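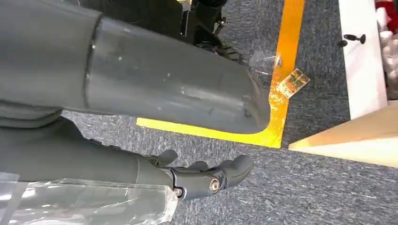
Take 15, from the wrist.

The job, as Nirkton had advertised it, was "teaching." Nantana Yensuk had pictured a whiteboard.

What she got was a pair of handles, a headset that pinched, and a stretch of gray carpet with yellow tape on it. She moved the handles and the robot moved its arms. Every move was saved. When there were enough saved moves, the machine would be shown all of them and would form its own opinion about how a person picks things up.

"How many is enough?" she had asked on her first morning.

"We said 400," said Casimiro Ibarra, who had been there since August and had the posture to show for it. "Then we said 400 good ones."

Good was a word with a history at Nirkton. A good take had a beginning, a middle and an end, and the end was the hand holding something. Hussam Haddadin went through them at night and wrote notes. His notes were short. "Hesitates." "Hesitates again." "Why is it looking at the wall?" Nantana had begun to take them personally. She had not hesitated. She had been considering.

The task that week was Floor, Small Items. A scrap of clear plastic. A little label with a gold and brown pattern, which had come to rest against the tape and seemed happy there. The instructions, written by Yi-an Kwon, said to approach in a natural manner.

Nantana approached in a natural manner. The right arm sailed out over the carpet and stopped above it like a man who has walked into a kitchen and forgotten why. The left came in behind it, two black fingers out, polite as a dinner guest. Neither had reached the label yet.

"You're using your elbow," Casimiro said.

"I have an elbow."

"It doesn't think of it as an elbow."

She took the arm back and tried again. The trouble with the label was that it was flat. A person would lick a thumb, or slide the thing to an edge, or decide that it could stay where it was until somebody's mother came to visit. None of these was on Yi-an's list. Nantana tried a pinch from above and pinched carpet. She tried a pinch from the side and pushed the label a little way along, where it looked exactly the same but was now, she felt, winning.

"Keep going," said Casimiro. "Failures are useful."

"To whom?"

He thought about it. "They go in a separate folder."

At lunch Samran Boonyarit came down from the second floor to see how the teaching was going. He had sold the project to a client called Stonness, and he liked to stand near it. He watched her through 6 takes without speaking, eating an orange.

"It moves just like you," he said at last. He meant this kindly.

She looked at the arm. It had paused over the carpet. It dipped, thought better of it, drifted left, and dipped again. She had stood like that in front of the open fridge last night, for longer than she would have wanted on file.

"What happens if it learns the pausing?" she asked.

"Then it pauses," Samran said. "Stonness might like that. People trust a thing that takes its time." He folded the orange peel into his napkin and went back upstairs — to tell Stonness so, she supposed.

On take 22 she got the plastic. On take 31 she got the label, by an accident of the wrist that she could not have explained to anybody. It came up off the floor between the fingers and stayed there. Casimiro clapped, twice, with his headset on.

Hussam's note was waiting in the morning. She read it with her coat still on.

"31 is good," it said. "Please do 31 again."

She hung up the coat, put the label back down beside the tape, and picked up the handles.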